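Grurnent 원목용 하드왁스 오일 400ml

식탁 상판을 직접 손보려는 분들께 꼭 소개하고 싶던 오일이에요! 밝은 나무에 발라도 노랗게 뜨지 않고, 결이 차분하게 살아납니다. 저희 Ostasham 공방에서는 작업대부터 도마 받침까지 죄다 이걸로 마감해요(냄새가 순해서 겨울에도 부담이 덜합니다).
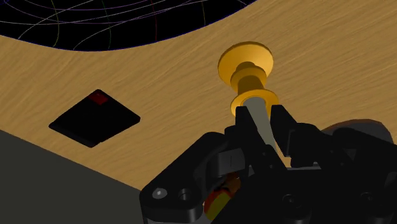

제품 정보
품번 3781
용량 400ml / 1000ml
마감 무광, 반광
건조 하룻밤, 완전 경화까지 2주

바르는 법
220방으로 결을 따라 사포질하고 먼지를 닦아낸 뒤, 면 헝겊에 조금만 묻혀 얇게 폅니다. 15분쯤 두었다가 남은 오일을 마른 천으로 싹 걷어내세요. 욕심내서 두껍게 바르면 끈적임이 오래가요. 두 번째 도포는 다음 날, 320방으로 살짝 문지른 다음에 합니다. 오일이 밴 헝겊은 물에 적셔 펼쳐 말려 주세요. 뭉쳐 두면 저절로 불이 붙을 수 있습니다.
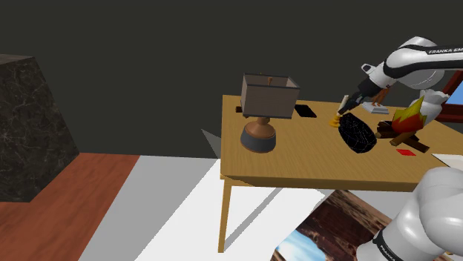

Elias Atallah 님은 참나무 식탁에 반광을 두 번 올렸는데 김칫국물을 바로 닦으니 자국이 남지 않았다고 적어 주셨어요. 다만 뜨거운 냄비는 꼭 받침을 쓰신다고 해요.

관리와 덧바르기
평소에는 꼭 짠 행주면 충분해요. 표면이 푸석해 보이는 자리만 골라 덧발라도 경계가 거의 안 보이는데, 저는 이 점이 제일 좋아요! 400ml 한 통이면 4인용 식탁을 두 번 바르고도 조금 남습니다.
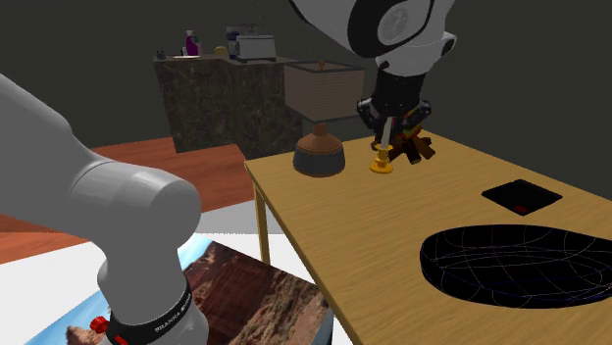
호두나무에도 써도 되나요? 색이 너무 짙어질까 봐 망설여져요.

네, 괜찮습니다. 한 톤쯤 깊어지니 상판 뒷면에 먼저 발라 보세요. 반광 1000ml는 11월에 다시 들어옵니다.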